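Search the archive Go Advanced search

[utbridge-walkers] Re: Atbridge to Starik in late March, ferry or bus?
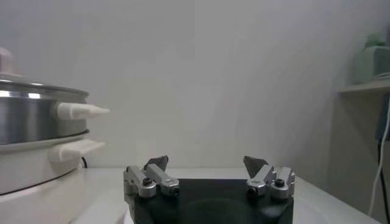 Re: Atbridge to Starik in late March, ferry or bus?

From: Benedek Gulyás
Date: March 28, 2023
To: utbridge-walkers list

Quick answers, typing this at the bus stop so excuse the mess. Original below mine, I've cut the bit on boots.

> We have 4 nights and want to see the lake from both ends. Plan so far is
> two nights in Atbridge, ferry across to Starik, then two nights there and
> walk out to the lighthouse if the path is dry. Is the ferry even running
> this early? The hotel says yes, the timetable on the pier website says
> from May. Also is Starik dead before Easter? My sister does not want
> to sit in a room with nothing open. And is the Vass guesthouse still any
> good, the last mention in the archive is from years back and someone
> complained of the stairs.
>
> We don't drive. Would rather not do taxis unless we have to.

Ferry. It runs, but it's the small boat, one crossing in the morning and one back late afternoon. The May timetable is the big boat with the cafe. Hotel is right, website is right too, they're just talking about different boats. Small boat doesn't go in a north wind. Ask at the kiosk on the pier the evening before, not the hotel, the desk will say yes to anything.

If it's off, take the 82 bus. Goes the long way round by the quarry road, slow, bit bumpy past Utbridge, but sit on the left and you have the lake nearly the whole way. I'd almost do it on purpose one direction. Change at Utbridge, same stop, other side of the shelter. Don't get on the 527 by mistake, it also says Starik on the front but means Starik Junction, and then you've a long dull walk along the main road with no sidewalk. I have done this. With luggage.

Tickets: driver takes cash, coins prefered. Ferry kiosk card only. Yes I know.

Is Starik dead. Well, it's quiet. Population 4000 on the sign and I would guess half of them have shutters down til Easter. Open when I was there two weeks ago: bakery (mornings), the fish place by the slipway, the little museum but only afternoons, the wine bar up the steps. The fish place does one soup and one main and when it's gone it's gone, so go early. Closed: both ice cream places, bike rental, the big hotel restaurant. If your sister wants shops then put three nights in Atbridge and only one in Starik. Market in Atbridge is year round and the old baths are open, hot pool outdoors, bring own towel or they charge.

Vass. Still good, I stayed there this month. Stairs are still the stairs, steep, and the turn at the top is tight with a suitcase. Ask for the back room on the first landing, it looks on the garden and you skip the worst of it. The front rooms have the lake but also the church bell. No elevator and won't ever be one. Breakfast is in the downstairs room, bread, eggs, a sour cherry jam that I'd buy if they sold it. Heating goes off at night so pack something warm to sleep in. They don't answer email much, phone in the morning.

Lighthouse path. Was muddy at the dip after the reed beds, passable. Rest of it fine. Out and back is a comfortable half day with a sit down at the end. There's a signed loop through the woods on the map board but a tree was down across it and I turned round. Maybe cleared by now, maybe not, I would plan on coming back the way you went. Light is best late, and then you're walking back in dusk so take a flashlight. No kiosk out there before May, bring water and food from the bakery before it shuts.

Weather, what can I say. Had sun and sleet same afternoon. Wind off the water is the cold part, hat more use than an umbrella.

If it were me: bus out, ferry back. Then if the boat is cancelled on the last day you still have the bus, just check the last 82 leaves early enough for your train. It's posted inside the shelter at Starik, the one pasted on the outside is last summers.

One more thing, the viewpoint above Utbridge, the one everybody in the archive goes on about. Worth it only if clear. Twenty minutes up from the bus change, there's a bench, you can leave bags with the woman at the newsstand if you buy something. In cloud don't bother.

Bus is here. Write back if you want the number for Vass, I have it on paper at home.

Benedek

Related messages in this archive
- Atbridge baths, opening hours out of season
- Re: Quarry road closed?
- Luggage storage near Atbridge station
- Starik lighthouse loop, tree down
- Re: Re: Vass guesthouse stairs
- Quiet places on the lake in fall

Contact the list owner | Copyright remains with the posters | Back to top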